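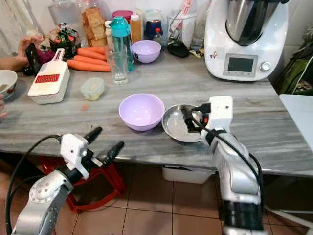 May 23, 2019

Carrot salad season is open! I know, I know, you can eat grated carrots in January if you want to, but in my kitchen they belong to the warm months, when turning on the oven feels like a punishment and I want something crunchy and cold straight from the fridge.

I've been making this one at least twice a week since we got back from Avarau, where the little place by the ferry dock served it next to everything. Fish, eggs, a cheese sandwich — you got carrots with it. By the end of the trip I was ordering things just to get the carrots. The woman at the counter told me lemon, oil, cumin, and "a bit of sweet," and that was all I could get out of her, so the rest is me messing around at home.

Four carrots make enough for two hungry people, or for one person with plans for tomorrow's lunch. Mine come from the Stakton market when I'm up early enough and from the supermarket when I'm not. Get the fat ones if you can. Skinny carrots are sweeter, but you'll be down to a nub before you've got going and then it's your knuckles on the blade. (Ask me how my thumb is doing.)

I grate with the white and red mandoline grater and I love it more than is reasonable. A food processor is faster, sure, and I do use the big machine if we're having company, but it throws out these short damp crumbs and I like long shreds that tangle up and hold the dressing. Four carrots by hand takes me 8 minutes with the radio on. Hold the grater at a slant with the bottom end braced against the counter and push away from you in long strokes.

I grate into one bowl and mix in another. My light purple plastic bowls are perfect for this kind of job, they weigh nothing and they go in the dishwasher. The dressing gets its own bowl too, a metal one, so I can whisk it properly.

What goes in:

4 fat carrots, peeled
juice of one lemon, a big juicy one
3 tablespoons olive oil
1 teaspoon honey
half a teaspoon ground cumin
salt
a handful of parsley, chopped
toasted bread, broken up, for the top

Whisk the lemon, honey, cumin and a good pinch of salt until the honey gives in, then whisk in the oil. Pour it over the carrots, add the parsley and use your hands to toss it. Leave it alone for half an hour if you can stand to. The bread goes on at the very last second or it turns to mush!

Purple cabbage is a wonderful addition, shredded as thin as you can get it. Go easy, a quarter of a small head at most, and eat it the same day because the whole bowl goes pink overnight. Still tastes great, looks like a craft project.

My neighbor Hortensia Cuadros adds raisins soaked in orange juice. I was against this for a whole year and I have now come around completely.

Leftovers go in a small box with a tight lid and keep for two days. I'd stop there, the carrots get limp and a bit sad after that.

Next up is the cucumber thing with dill, as soon as the cucumbers are worth buying, so probably July. If anyone near Trelport has spotted good ones already, please tell me where!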